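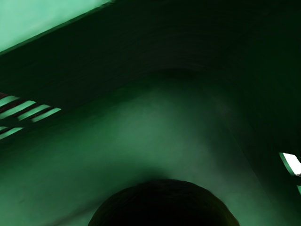
Slatted grille, left, with the dark green curve beside it.

Julline House, September walk-round: ventilation, floors and seating
Completed by Mortimer Tillman

1. Grilles and vents free of dust. YES, MOSTLY
I gave the ones in the Olow room a good going over with the soft brush, and they came up beautifully. The one by the back stairs wants a proper ladder, so I have left it for when there are two of us.

2. Carbon dioxide reading under 1,000 with windows shut. NO
The Arora room read 1,092 at half past two and 1,142 at four o'clock, after the quilting group had been in all afternoon (and a very jolly afternoon it was, by the sound of it!). Please open the top windows before a long booking, even when it's chilly. I'll take another reading next month.

3. Benches and shelves sound, no splinters. SEE COMMENT 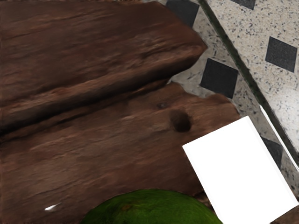 My rule with any old timber is to run a gloved hand along the edges first and look afterwards, as the glove catches what my eyes miss these days. Anything that snags gets sanded and oiled, and anything that rocks is taken out of use until the joints have been looked at. The Whitfield room chairs all passed, bar one with a loose back rail, which I have tied with red tape and put in the store.

4. Walkways clear and floor coverings flat. YES
The mat in the front porch has started to curl again at the corner nearest the door. I've taped it down for now, but I do think it has earned its retirement. 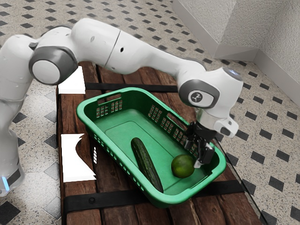
5. Fire doors close fully on their own. YES
All 14 tried, each from wide open and again from just ajar. The kitchen one is slow but it does get there.

6. First aid box complete. NO
Plasters are low and the eyewash is out of date. Both are on my shopping list.

Still to do: back stairs grille, porch mat, chair rail, eyewash.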